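Planning the equipment for a bin picking cell
Project report, part 3: budget and purchasing

3.1 Starting point

Our group was given a budget of 400 euros for the term. The arm and its controller belong to the Robles lab and cost us nothing, so the money only had to cover the parts around the arm: the bin, the blocks, clamps, cable holders and spare fingertips. We made the first list in September, before we had spent any time at the bench, and it had to be changed twice.

The first list included a ready-made picking station from Stivitell. It would have used up the whole budget, and delivery was too late for our test period. We dropped it and priced the parts one by one.

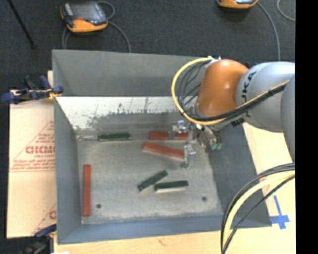
The bin was the largest single cost. Ririlitz offered a new one for 169 euros, and the workshop in Hirkenberg sold us a used metal one for 100. We took the used one. The wall at the back is scuffed and scratched, and the floor has two small holes in it, but neither matters for picking up blocks. The flaring sides were a point in its favour, as they leave more room for the gripper than straight walls would. We had planned to bolt the bin down. Clamps were cheaper and let us move it, so the bolts came off the list. The red and green blocks were cut from leftover material and were free.

3.2 What we underestimated

Cable holders were down as a minor item on the first list. A good deal of cable runs along the arm and hangs near the bin, and we had not thought about how it would be kept clear during a reach. Holders and ties came to 31 euros in the end. We would now put them in the plan from the start, along with a second set of fingertips.

3.3 Still to buy

The spare fingertips are not yet ordered. Stivitell sells them only in packs, and we are waiting to hear whether another group wants to share one. A lid for the bin was discussed and left out. If money remains after the fingertips, it will go on blocks in a third colour for the sorting test in part 4.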